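Finger pads shredding, replace or reglue?
Hand-held grippers > Maintenance

ruotsa_bench
2025-04-10
Pads on our gripper pair are going. Huveck foam, fitted in January, maybe 200 grabs a shift since. Edges fraying, bits on the table. Linkage feels fine, no slop. Reglue or strip the lot?

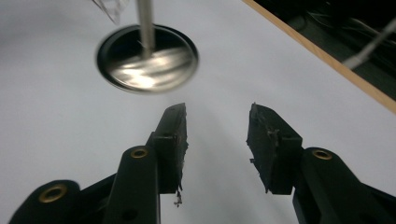 Glue is the contact stuff Hisico sell, two thin coats, clamped overnight. Held well till last week. Now there's a scrap hanging off the bottom of the left pad and the inside face of the right one is flaky too. Dont want to lose the calibration if I can help it.

padlock80
Strip them. Regluing is a waste of an afternoon. Did ours that way and the corners were up again in 3 days.

tinsnips
Disagree — if the backing's sound a dab under the corner is fine. Check the gap with the fingers closed first. If they meet square, leave it alone.

ruotsa_bench
Closed up, near enough: 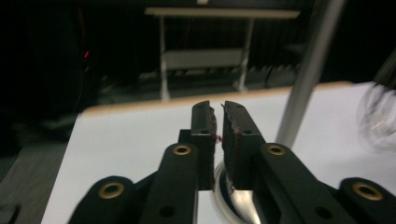

Fingers almost shut, reddish bits caught about halfway up the gap.

padlock80
That wants cleaning before you decide anything. Dry brush, no solvent, it gets under the foam. And do both fingers together or you'll be chasing the centring for ever.

ruotsa_bench
Fair. Brushed or not I still need it working, whisk and cutlery stand is the job on at the moment and the handle is smooth.

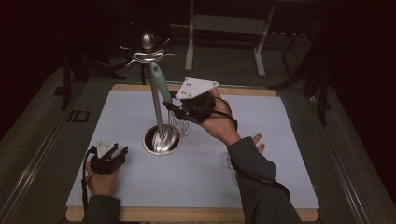 tinsnips reckons smooth handles are exactly where worn foam lets you down, so ok, change of mind, new pads. Prornska do a 14 mm rubber strip, cuts with a knife. Re-zero the opening afterwards, teh thickness wont match.

padlock80
Told you. Still say foam over rubber though.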